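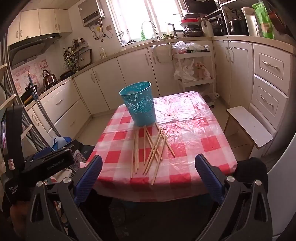
*Chopstick pile and the teal basket, kitchen table*

**zorport_build**
Club project update. Task is picking up chopsticks and putting them in the basket. We have 16 sessions logged, 1,497 picks total. Onari team wants us to straighten the pile before each run. I say leave it messy.

**kikuchi_lab2**
Leave it messy, but spread them out more. When they cross like that you grab two at once and the pick is useless for training.

**zorport_build**
Two at once still counts if both go in.

**kikuchi_lab2**
Not under the club rules. One per pick. How many of the 1,497 are doubles?

**gernurau**
I'd worry more about the plastic over the tablecloth. Thin sticks on a crinkled sheet are hard to get under. Try six runs on bare cloth and compare.

**onari_team**
We asked for straight because our first 1,000 were straight. Mixing the two sets makes a mess of the scores.

**zorport_build**
Then tag them separately. I'm not redoing 16 sessions.

**kikuchi_lab2**
Tags are fine with me. Doubles still need to come out.

**zorport_build**
OK. Going through them tonight, will post the new total.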